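Walta Robot Club: Questions Parents and Students Keep Asking

Updated February 10, 2020. Answers by Ayten Eren, who has coached the club for two seasons and still isn't sold on half of it.

Is there a real robot?
No. The spring project runs in simulation, on school computers. If your kid came home saying they drove a robot arm, they drove a picture of one.
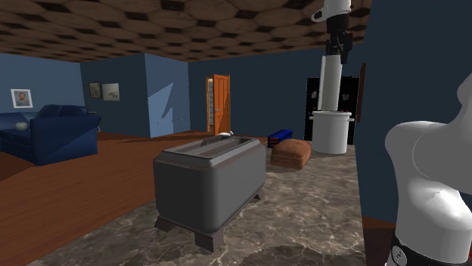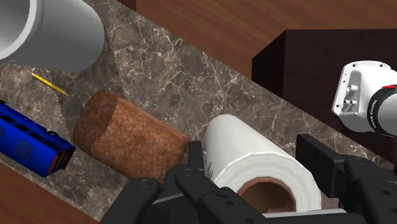
Simulated living room, and the gripper at the paper towel roll in the second view.

So what are the students doing?
Writing the code that tells the arm where to go and when to close its fingers. Each team gets the same household objects and tries to pick them up. Bread and a toy bus sound easy. They are not easy, and I would be suspicious of any team that tells you so in the first month.

Does it carry over to a real arm?
Some of it. I've heard big claims about this and I don't buy most of them. Friction in a simulator is a number somebody typed in. A real paper towel roll squashes, and ours only squashes if Daniyal Hayat gets around to modeling it.

My daughter's team says they ran 3,000 grasps. Is that good?
Ask her how many worked, and whether the objects were moved between tries. Running the same grasp 3,000 times on a roll that never moves proves very little. Aqeel Afridi's team ran 544 with the objects shuffled and I trust their results more.

Does my child need to know how to code?
A little Python helps. We have 17 students and a few had never written a line before they joined. They were lost for a while. Most stayed.

Will this help with college applications?
I don't know, and neither does anyone selling you a summer camp.

What does it cost?
$27 for the season. That covers snacks and the entry fee for the Hasudness Challenge in April.

How is the challenge judged?
Successful pickups against time, plus a written report. I think time counts for too much. I've told the organizers this. The rules have not changed.

Who do I contact?
Anwara Hettiarachchi handles sign-ups at the front office. Bring the signed form.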